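The Long Way to Put a Cushion on a Sofa
By Amparo Nina
June 25, 2020 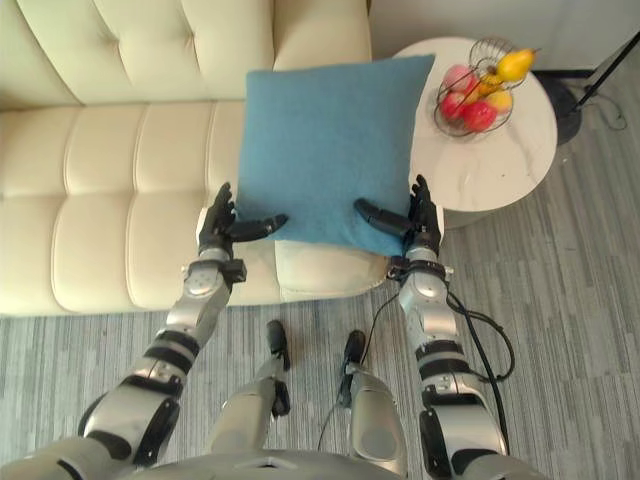

Learning by being moved

The first time I tried to teach a robot something, I used my own arms, and my arms were wrong. I had the headset on and a controller in each hand, and I wanted the machine to hold a cushion from both sides. In my living room I do this every evening without looking. In the training room of Duteson I needed four tries before both hands arrived at the cushion at the same time, and then I pressed too early with the left thumb and turned the whole thing like a steering wheel.

"You are thinking about your hands," Yaqin Qiu told me. "Think about the cushion."

She leads the home tasks group at Duteson, and her days are spent in a room with a cream sofa, a gray striped carpet and a round white side table with a wire basket of fruit on it. The robot has two legs, two arms and black hands with fingers. It does not know what a sofa is for. What it receives from the people in this room is a large number of recordings of the same small work, done by a person who sees from the robot's head and moves the robot's arms from a distance.

The group began with cushions in March. The task in their notebook is called "Tidy sofa, one pillow", and it reads very simple: take the pillow with two hands, carry it over the seat, set it against the backrest, let go. The letting go has its own page.

Why soft things are hard

A box has the same width every time you hold it. A pillow has the width that you give it. If the operator squeezes a little, the fingers sink in and the pillow is held by its sides. If she squeezes more, it bends in the middle and the bottom edge swings toward the robot's chest. Two people can both do the task well and leave behind two recordings which look quite different to the learning program.

Yichen Song, who writes that program, would like all operators to hold the pillow in one way. Yaqin would like them to hold it as they want. This discussion was going on before I arrived and I think it continues now. For the moment they have an agreement: fingers on the side edges, thumbs on the front, and after that each person is free.

I asked Yichen what happens if the style is too free. He opened a plot for me with many colored lines, all beginning at one place and then going apart like hair. "The robot learns the middle of this," he said. "But in the middle there was never a person. Maybe in the middle you hit the table."

By hand or from a distance

There are two old ways to show a robot a movement. In the first you take its arm and push it where it should go, while the motors give way and the joints remember. It is a pleasant method, a bit like teaching a child to write. For one arm fixed on a bench it works very well, and Duteson still uses it for simple poses.

With two arms it becomes uncomfortable. You need both of your hands for one elbow and one wrist, so a second person must take the other side, and the two of you must agree without words. Your bodies are also in the way of the robot's eyes. Junhao Fan, the most experienced operator in the group, spent his first weeks this way and remembers mostly his back.

Remote control solves these problems and brings its own. The operator sees what the robot sees, and this view goes steeply down, over the chest and between the arms to the feet. You learn quickly where your feet are. What you do not have is touch. You see the thumb on the fabric, but you don't feel how strong it presses, so you look for other signs. Junhao watches the corners of the pillow. When they begin to point forward, he opens his hands a little.

The cables are another thing one must learn to live with. One of them makes a wide loop beside the right arm, and Junhao moves this arm outward more slowly than the other, a habit he now sees coming back in the robot's own attempts. Yichen calls it the accent.

A day of pillows

On the day of my visit the plan was 40 recordings before lunch. Yutong Jia sat next to the operator and marked each one as good or not good on a tablet. Between the recordings she moved the pillow to a new starting place, sometimes flat, sometimes standing on a corner. A dropped pillow is also saved, in a separate folder, and the recovery afterwards is often more useful than a clean run.

The whole collection was then at 1,163 recordings. I contributed nine, of which Yutong accepted two. She was polite about the others.

In the afternoon they let the robot try alone. It took the pillow with both hands, lifted, and stopped above the seat for such a long moment that I wanted to help it. Then it leaned the pillow on the backrest and opened its fingers, first the right hand and then the left. Junhao always opens the right hand first. He had not known this about himself until he saw the robot do it, and he went back to the headset to record some with the left.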